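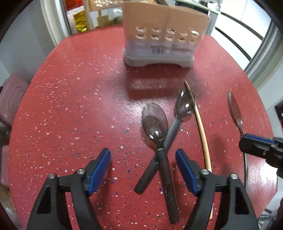 Attachment 1: three spoons, red speckled tabletop

Ticket: stock sync failing, Wundance till to Brilano stock list
Site: Raju (kitchenware)
Status: closed, Sat 20 August

Nightly import stops at row 1,000. No error on screen. Log shows "batch accepted" and then nothing. 91 items missing from the stock list, all of them cutlery and utensils.

Restarted the sync service. No change. Ran the import by hand and it stopped at the same row.
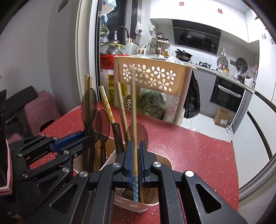
Attachment 2: utensil holder and chopsticks

Row limit found in the Brilano import settings, left at the default after the March update. Raised the limit and re-ran. 79 items came in, 12 rejected.

The rejected rows had a trailing space in the product code.

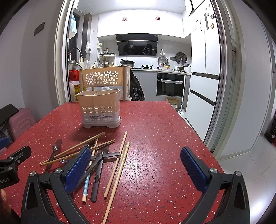 Trimmed the codes in the till export and ran it again. All rows accepted. Sync interval put back to 1,440 minutes.

Related tickets
Roder label printer prints blank second label
Wundance till clock wrong after restart
Brilano: duplicate product codes

2 comments | 0 shares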